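Wulley: Sorting Soft Packages with a Two-Finger Gripper
Project report, Robotics Club, December
Team: Nour Hakim, Hussam Ghanem, Kyung-hwa Ra
Advisor: Lama Saliba

1. Goal

Our task this term was to get Wulley, the club arm, to pick up soft household packages and place them on a shelf without crushing them. Last year's team worked only with boxes and blocks. Soft packages change shape when they are squeezed, so the old grip settings could not be reused.

2. Setup

Wulley has a two-finger gripper with a small camera at the wrist. A person guides the arm with the handheld controller, and the software saves the camera video together with the joint positions. We recorded 150 runs this way. Hussam and Kyung-hwa took turns driving and Nour checked the files each evening. Runs where the package fell were kept in a separate folder.

We used tissue packs for most runs. They are cheap, light and easy to replace. We also wanted storage that was harder to reach into than a plain table, so the shelf runs were done at a wire grid rack with wooden boards.
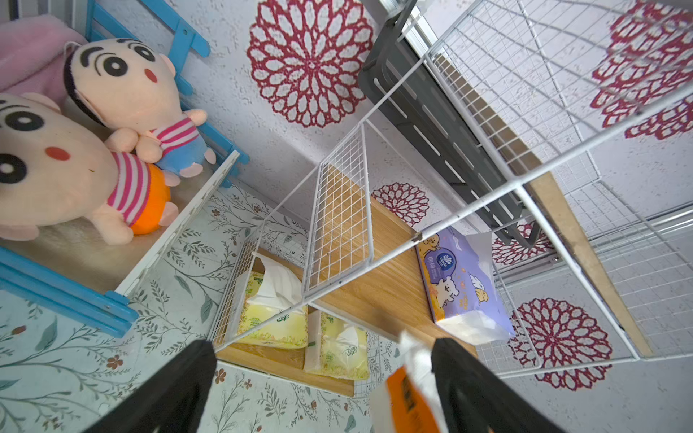 Figure 1. Wrist camera view with a tissue packet held in the gripper. More tissue packs are in the rack and on the board.

The wire mesh caused the most trouble in the first week. The depth estimate often landed on the wall behind it, and the arm would plan a path straight through the panel. Kyung-hwa fixed this by adding the rack to the planner as a solid shape measured by hand. The arm now moves more slowly near the rack than it has to, but it stopped hitting the wires.

3. Grip force

We tested 4 force settings on the same kind of pack. The lowest let the pack slide out when the arm turned. The highest bent the pack in the middle, and it would not lie flat afterward. We used the second lowest for all later runs.

4. Results

After training, we gave the arm 100 attempts on its own. Unopened packs went much better than open ones. With open packs the fingers sometimes caught the loose tissue and pulled out a sheet. A reset after a failed attempt took roughly 15 seconds.

5. Next steps

The planner still treats the rack as one fixed block, so moving it means measuring it again. Nour is writing a script that finds the rack corners from the camera. We also want to try bags of rice, which are heavier and shift more when lifted.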